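Undport pulls its table-packing grippers after slipped trigger locks

Ivitz has stopped using its paired hand-held grippers at the Undport workroom after a fault that left one of them closed with an operator's thumb against the lever. The company calls it a "release delay" and says the injury was a bruise. It has not said why the same fault had been logged nine times before anyone took the tools off the bench.

The grippers are the manual half of an automation project called Mustura. Operators hold one in each hand and use them to pick up, move and pack household things on a tabletop, and the recorded motions are later used to train a robot arm. The arm itself has yet to leave the test cage. The tools were made for Ivitz by Ghorbani, a small parts shop that also supplies the pads and springs.

According to a notice sent to staff in September, the trouble is in the catch that is supposed to let go when the trigger is released. On four of the tools it can hang for a moment, then spring open. That sounds minor until you remember what the work is. People spend whole shifts squeezing soft, awkward items and setting them down beside breakable ones, and a jaw that opens late will drag whatever it has hold of. The notice lists a chipped saucer, a torn cloth bag and the thumb.

Ivitz says it ran 578 trigger cycles on a returned tool and saw the catch hang only twice. It offers this as good news. The test was done on a bare fixture with nothing in the jaws, by the company's own account, and the complaints all came from tools that were gripping something. Cloth came up more than any other material. A test that leaves out the cloth does not tell us much about the cloth.

There is also the matter of the fix. Ghorbani has sent a stiffer return spring, which Ivitz describes as a permanent repair. A stiffer spring may well free the catch. It will also make the trigger harder to pull, and operators were already complaining of sore hands by the end of a 40-minute session. The notice does not mention sore hands. It does ask staff to "maintain a relaxed grip," a nice thought for anyone whose tool has just been made heavier to squeeze.

Asked whether the faulty units had turned up in recordings already passed to the robot team, Ivitz said the files were "under review." That may turn out to be the bigger problem. If a late release is in the data, the arm could learn to hang on too long as well, and an arm does not have a thumb to complain with. The company would not say how many sessions were involved or whether any would be thrown out.

The table work itself is ordinary enough: pouches, boxes, toys and bottles, a pair of grippers, and a good deal of patience.

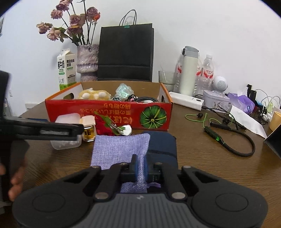

One reader who has followed the project wrote in to say the spring is a distraction, and that any hand tool with a latch in it ought to have a way to force the jaw open from outside. The same reader wanted to know why a bruise was needed before the log was read, and added that a piece of tape over the catch would have been safer than leaving it as it was.

Ivitz says an outside release was considered at the design stage and dropped to save weight. It is now "back on the table" for the next version, with no date attached. Ghorbani did not answer questions about the catch, including whether the same part is used in tools sold to other customers.

For now the Undport bench is running on older grippers with no latch at all - slower, by the company's figures, and so far without a reported fault. The refitted tools are due back once they pass a second check. Ivitz has not decided whether that check will be done with anything in the jaws.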